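Handout 4: Costing a food preparation cell
Module: Planning and Buying Automation Equipment
Notes prepared by Abena Korletey, revised 8/11/26

1. Scope

These notes cover the budget for a small bench cell intended for kitchen tasks. The worked case is the Kulthorpe cell, with red onion as the test product. Students should have read Handout 3 on arm selection. Payload and reach are not repeated.

The common error in student budgets is to price the arm, add a margin and stop. The arm is one line. Marks in the coursework are given for the other lines, and for stating which of them recur.

2. The bench and what stands on it

Start from the work surface and list everything that must share it. For onion work that means at least a board, a place for the knife, a container for the cut product and a cloth. Each item takes space that the arm must either reach or avoid.

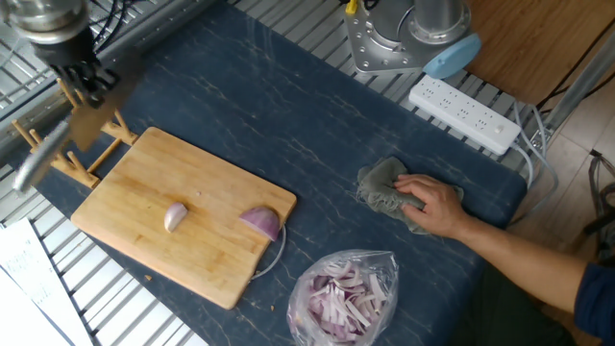

Floor area is usually charged to the department, but bench area is not charged to anyone, so it gets left out. Draw the bench to scale before asking for quotations. Mark the arm bases first, then the swept area of each wrist, then the loose items. If the loose items do not fit in what remains, the bench is too small and the frame has to be priced again. A second arm added later will need its own base plate, supply and cable route. Decide at the outset whether to pay for the mounting position, even when the arm itself is deferred to the next budget year.

Power is a separate line. Count the outlets needed at the bench, not the outlets in the room. Allow for cable restraint on every lead that crosses a working area.

3. Cleaning time

Cleaning is a running cost and belongs in the hourly rate. Cut onion leaves crumbs and skin, and a cell that handles food is wiped down by a person. Enter the following:

Cloths and cleaning fluid, per month
Operator minutes per clean, at full labour cost
Arm idle time during the clean, if the arm is stopped
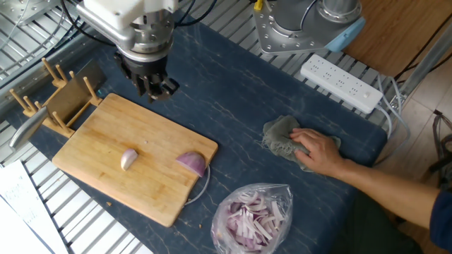 The third entry is often larger than the first two together. In the Kulthorpe budget the operator line was set at 17 minutes per shift. Ashok Sengar's objection, which is fair, was that this figure assumed a single product per shift. A change of product adds a further clean, and the plan should state how many changes are expected.

Surface finish affects this line as well. A smooth top is quicker to wipe than open grating, and debris that falls through grating has to be collected from beneath. Ask the frame supplier for a price with a removable tray.

4. Gripper and knife

There are 2 options for holding a knife. The first is a dedicated blade holder bolted to the flange. It is rigid and simple to quote for, and it does one job. The second is a fingered gripper that takes hold of an ordinary kitchen knife. It costs more and wears faster, but the same hardware can be used for other tools.

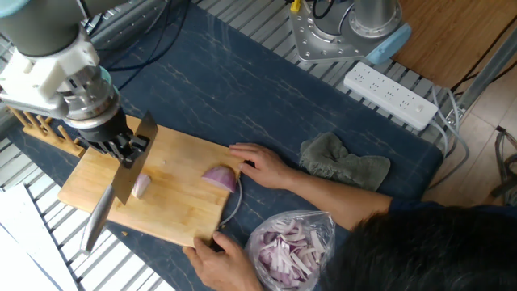
Fig. 3. Cleaver held in the gripper over the board, with an operator's hands on the board.

For the fingered option, budget for replacement finger surfaces, a spare gripper or an agreed repair time, and a supply of identical knives. Handle shape varies between makers, and a grasp set up on one knife should not be assumed to hold on another. Buy the knives in one order. The Kandik quotation allowed for 50 spare finger pads, and the Tukport quotation allowed for none, so the two totals could not be compared until the pads were added to the second.

A storage position for the knife is also needed. A plain rack is cheap. Setting it up so that the position is repeatable is labour, and should be entered as such.

5. Work holding and the operator

A round or layered product moves under the blade. Either a fixture holds it or a person does. Fixtures for irregular food are expensive to develop, and many early plans leave the holding to the operator.

This choice moves cost from the equipment sheet to the labour sheet and the safety sheet. A hand near a powered blade requires a risk assessment before any trial, and its outcome may call for reduced speed, guarding or a different method. Obtain it before the order is placed. In the case budget, 3000 was reserved for assessment and any resulting changes, and Ewurabena Tetteh's review recommended that the reserve should not be released for other purposes.

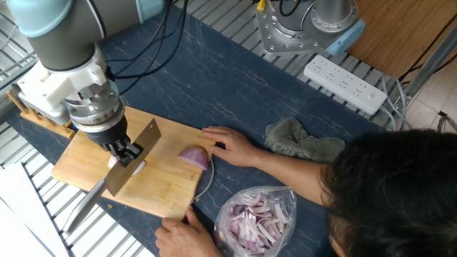

6. Coursework

Prepare a one-page budget for the same cell with diced carrot as the product. Separate capital from recurring cost. State the work holding method and who approves it. Submit to Mawuli Amegashie by the end of January.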